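Speaker notes: Housekeeping rules for two-arm cells
Sheyla Marulanda, Flasdale site meeting, 2024-11-07
Slot is 15 minutes plus questions. Aidan Egan has the clicker.

Slide 1. Title
Say hello, say who I am. I look after working practice for the bench cells at Flasdale, and since October for the ones at Gunby too. Aidan wrote the first version of the rules and I have rewritten it twice. The handout by the door is the current one. If you have one with the Pfeiffer cover sheet, throw it out.

Slide 2. What the rules cover
Three things: what is on the table before a run, where the cables go, and what each arm is allowed to do while the other one is busy. Speed and force limits are in a separate document. I will not go through those today. If someone asks, the bench limit at both sites is 600 and the setting is locked. Going above it needs a signature from Aidan.

Slide 3. The table before a run
Rule one is that every item on the table is on the run sheet. If it is on the table and not on the sheet, either write it down or take it off. This applies to things at the back that the task never touches. They still limit where an elbow or a wrist can go, and they still show up in the recordings.

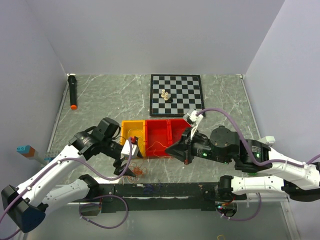
The run sheet has a line for each item and a line for its position. Position can be plain words: back left, front of bins, right side behind the arm. We tried a grid at Gunby and people stopped filling it in after the second week. Plain words get filled in.

Leftover material goes on the sheet as well. If the last task used string or wire and there are pieces lying around, pick them up or list them. Check the mounting rail too. People clear the table and forget the rail, and a strand lying there can get pulled into a shoulder joint.

Pause. Ask who has cleaned the rail this month. Do not wait long for an answer.

Slide 4. Cables
Camera cables are tied along the link with enough slack at the wrist for a full turn. Before the first run of the day, move each wrist through its full range by hand control and watch the cable the whole way. If it catches, retie it and do the check again.

Loops hanging in front of the rail are allowed as long as they stay clear of both shoulders at the lowest position. Write the check on the sheet with your initials. Inon asked for this in their audit and it was a fair request. We were doing the check, but we had no record of it.

Every 3000 cycles the ties come off and go back on new. Do not reuse them.

Slide 5. Thin and flexible items
Most of the questions I get are about this part. Rigid parts are simple to write rules for. A block is in the bin or it is out of the bin. Wire and string can be held at one end, lying in a bin at the other, and hooked on something in the middle. On the slide, the left gripper is pinching a thin strand that still runs down into the tangle in the yellow-orange bin, and the right gripper is open right by the edge of that same bin. In a position like that the right arm moves only if the operator can say which strand it is going for. Otherwise it holds.
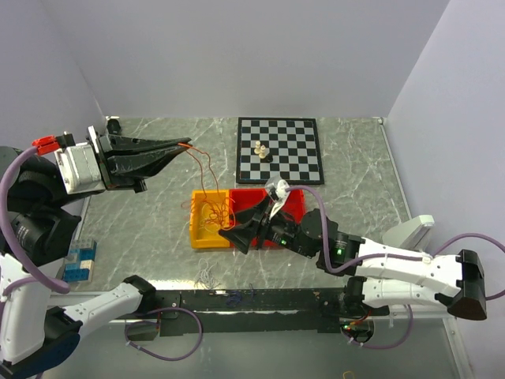

The rule on shared bins comes out of six stoppages we logged at Flasdale. In every one of them both arms had closed on the same piece. The supply of loose material matters as well, so go back to the sheet if the pile has grown past what you wrote down. You can see loops over the rim of the yellow-orange bin here, and those count as outside the bin for the purposes of the sheet. Tuck them in or list them before you start.

If a strand snags, stop both arms. Open the gripper that is not holding the load first, then the other one. Do not pull to free it.

Slide 6. Who signs what
Operator signs the run sheet. Shift lead signs the cable check. Aidan signs any exception. An exception lasts for one shift and then it has to be asked for again.

Slide 7. Questions
Likely one: does this apply to demos for visitors? Yes, all of it.
Likely two: can the sheet be filled in afterward? No.
If there is time left, Aidan will show the new sheet on screen. Copies go to Gunby with the next parts delivery.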